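**Wimcombe, 2 April 2026** — Sundo today released its revised setup and care guide for the Jadanier two-finger hand-held gripper. The guide covers pad fitting, pivot screws and the checks to be made before each session in a home kitchen.

Jadanier grippers are used in pairs, one in each hand, to record everyday tasks from which robot arms are later taught. The guide sets out how the fingers should be inspected before they meet a utensil holder or any other hard surface.

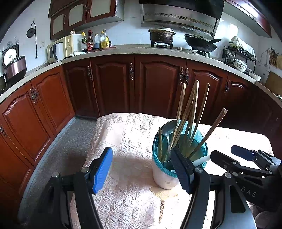

Pads are to be wiped with a dry cloth before use and replaced as a matched set after 80 hours. Operators should open and close the fingers fully, look along both pads for lifting edges, and tighten any screw that has backed out at the pivot. Thread glue is no longer approved for these screws.

The revision draws on 1,313 service records held at the Wang workshop in Wimcombe. Worn pads were the most common entry — ahead of loose pivots and damaged cables. Crowded containers call for particular care, as a finger pushed between tightly packed handles may take a side load that the linkage was not built to carry.
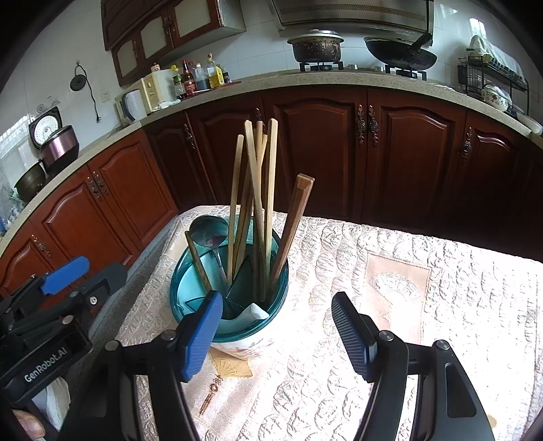 Sundo has also changed the order of the daily check. The cable is now inspected first, followed by the screws and the pads. Both grippers in a pair must pass before either is used, and a failed unit is to be tagged and returned with its partner.

Thin objects such as chopsticks and spoon handles remain the recommended test of pad alignment. A finger that closes unevenly will let them turn in the grip.

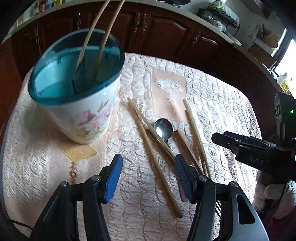
**Can operators replace the pads themselves?**

Operators who have completed the two-hour Sundo maintenance course may do so. All other pad changes are handled by the Wang workshop.

Printed copies of the guide will be sent to registered sites in May.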